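Ticket: Walk-in curing chamber drifting warm, venison salami at risk
Posted in October
By the night desk
19 comments | 108 shares

Status: Resolved, with grumbling

Problem as first reported: The small curing chamber (the Polter unit, the one with the dented door) is set to 55 degrees and reads 55 degrees, and the salami inside it looks like it spent a week in Florida. Casings are greasy on the outside. Two of the thicker sticks are soft in the middle and have a hard rind you could tap a tune on. Humidity reads 75 percent, as it has every time anyone has looked, which should have been our first clue.

What's in there: one batch of venison salami with pork back fat, one batch of plain pork, and a deer bresaola made from an eye of round that came in with somebody's trade. Everything was fermented, weighed and tagged before it went in.

First try, 7 p.m. Turned the Polter off and on again. It came back up at 55 degrees and 75 percent before the fan had even started. A chamber with the door hanging open in a warm kitchen does not hit 55 degrees in four seconds. Wrote that down and went to find a thermometer I trust.

Second try, 7:40 p.m. Put a plain dial thermometer on the top rack, and another on the floor next to the drip tray. Closed the door and left it alone, which took some discipline. After 40 minutes the top one read 66 and the bottom one 57. Display still said 55, cheerful as ever.

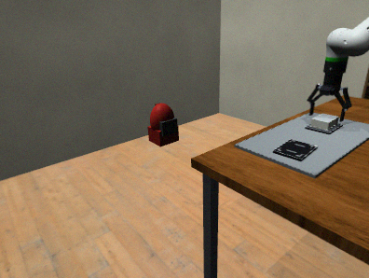 So there were two separate problems wearing one coat. The display was wrong, and the air wasn't moving. I've had cars like this.

Third try, 9 p.m. Pulled the sensor. On the Polter it clips to the back wall behind the lower rack, and ours had come off the clip and was lying against the cold plate. It was measuring the cold plate very accurately. Clipped it back up at the height of the meat and tied it with butcher's twine, as the clip has clearly given up on life. Display jumped to 61 within a few minutes and the compressor kicked on like it had been insulted.

Fourth try, 9:30 p.m. The fan. It was spinning, but there was a rack of pork sticks hung right up against the outlet, so the air came out, met the pork, and went home. Whoever loaded it got every last stick in, and I understand the pride in that. Moved the front row to the Zullano cabinet, which was empty except for a jar of something unlabeled. (Please label your jars. I am not opening it to find out.)

Checked again before leaving: 57 top, 55 bottom. Fine by me.

Humidity, next morning. Still 75 percent on the screen. I breathed on the humidity probe. 75 percent. I held a wet towel around it. 75 percent. At this point I had more faith in the jar. The probe is dead and the controller keeps showing the last number it liked. Borrowed the spare Figueroa hygrometer from the cheese side, on a promise to bring it back, and it read 64. That's too dry for sticks this thick and explains the rind.
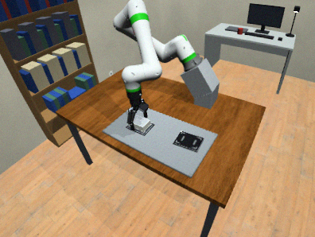 Shared Kitchen Equipment Desk - Charcuterie and Game

Fix for the humidity: swapped in the new probe from the parts drawer (last one, so somebody needs to order more), refilled the humidifier, and cleaned the scale off the float. The float had been stuck in the up position, so the tank was telling everyone it was full while holding maybe a coffee cup's worth of water. That makes three parts of this machine that were lying to us. After the swap the screen and the Figueroa agreed to within two points, and I consider that a happy marriage.

What happened to the meat, for those who have been asking in the comments with increasing emotion:

The plain pork is fine. It was lowest in the chamber and had the coolest air. Carry on.

The bresaola is fine and slightly smug. It was wrapped, so the dry air didn't bother it much. It has lost 19 percent of its weight and still has a way to go.

The venison salami is a mixed bag. The thin sticks are all right once wiped down. The two thick ones that were soft in the middle went in the trash. I know. I know what it takes to get a deer out of the woods and I know who mixed the spices. But soft in the middle after time at 66 degrees isn't something I'm going to argue with, and no, you can't "just cook it." The other sticks with a rind were vacuum sealed and put in the regular fridge, where the moisture should even out over a couple of weeks.
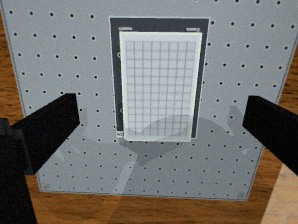 A few people suggested the old Ollex chamber would never have done this. The Ollex chamber had a light bulb for a heater and once froze a whole ham. Nostalgia is a powerful seasoning.

Changes from here on:

Keep a dial thermometer on the top rack and another at the bottom. If either one disagrees with the screen by more than three degrees, open a ticket.

Leave a hand's width clear in front of the fan outlet. There's tape on the floor of the chamber now. Hang nothing past the tape.

Look at the actual water in the humidifier. Lift the lid. It takes 9 seconds.

Weigh one tagged stick from each batch every few days and write it on the sheet. The last entry before this ticket just said "looks good."

Still open: new clip for the sensor (twine is holding), more humidity probes, and the jar in the Zullano cabinet, which has until the end of the month.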